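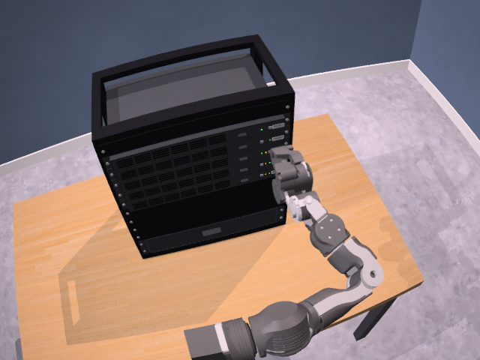

3. Soaking, Salt and the Weeknight Pot of Chickpeas

3.1 Why we looked at soaking

Dried chickpeas are one of the great bargains of the home kitchen, and we came to this part of the study with a lot of affection for them. They keep for ages, they take on any spice you throw at them, and a pot made on the weekend can turn into hummus, curry and salad over the next few days. Yet the home cooks who wrote to us kept telling us the same story: the chickpeas came out hard in the middle, or the skins slid off and the rest turned to mush, and they went back to cans.

Recipes are not much help here. We read through 2,000 chickpea recipes posted on the Gustinix recipe exchange and found soaking advice that pulled in every direction. Some writers want plain cold water overnight. Some want a quick boil and an hour off the heat. Plenty add baking soda, and a good many warn that salt in the soaking water will toughen the skins for good. Very few say anything about how hard their tap water is, even though it may matter more than any of the rest.

3.2 The cooks and their kitchens

A total of 197 home cooks took part from start to finish. They were recruited through the Ghumman cooking club and its newsletter, so they lean toward people who already like to cook, and the results should be read with that in mind. Each cook received bags of chickpeas from a single lot of the Gilico variety, a medium-sized pale type with a thin skin, along with a printed card for every method. They used their own pots and their own stoves. We wanted it that way! A method that only works on a lab hot plate is no use to someone with an electric coil burner and a dented lid.

Kausar Butt wrote the cards and tested them first in her own kitchen, where two early versions failed because "a handful of salt" meant very different things to different readers. The final cards gave salt in level teaspoons.
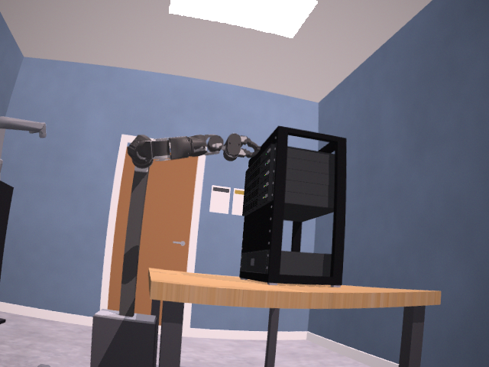
Each cook tried three soaks on separate days: plain water, salted water, and salted water with a small pinch of baking soda. All soaks ran for 8 hours at room temperature. The chickpeas were then drained, rinsed, covered with fresh water and simmered with the lid ajar. Cooks tasted as they went and wrote down the time at which the chickpeas were, in the words of the card, "soft enough that you would happily serve them." We did not define it any further. People know what they like, and we were pleased to see that most cooks were steady in their own judgment from one batch to the next.

3.3 What the cooks found

The salted soak was the clear favorite, and it was a joy to read the comments as they came in. Cooks described creamier centers, skins that stayed put, and seasoning that went all the way through. Several had avoided salt for years on the advice of a parent or a cookbook and were delighted to be able to stop. The tasting scores in Figure 3 show the same pattern, with the salted soak ahead of plain water for both texture and flavor.

Baking soda divided people. It shortened the simmer for nearly everyone, and cooks with hard water were especially happy with it. Those who were making hummus loved the result. Those who wanted whole chickpeas for a salad often did not, and a few noticed a soapy taste — usually when the rinse had been skipped or cut short. Nighat Sethi, who read and sorted all of the comments, suggested splitting them by the dish the cook had in mind, and once we did so the disagreement mostly fell into place.

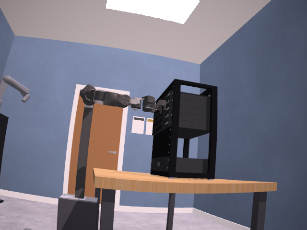

Plain water did better than we had expected among cooks with soft water. In those kitchens the difference in simmering time between plain and salted soaks was small, although the flavor scores still favored salt. This is good news for anyone who is cutting back on sodium, as a plain soak followed by a gentle simmer can still give a very nice pot of chickpeas.

3.4 Limits of this part of the study

We used one lot of one variety, bought fresh from the October harvest. Older chickpeas take longer and may respond differently, and we would love to see the same cards tried on the forgotten bag at the back of the cupboard. We also relied on cooks to time themselves, and some admitted to wandering off to the garden. Water hardness was taken from supplier reports instead of being measured at the tap. Pressure cookers were left out entirely; the trials run on the Nastard model are covered in Section 4.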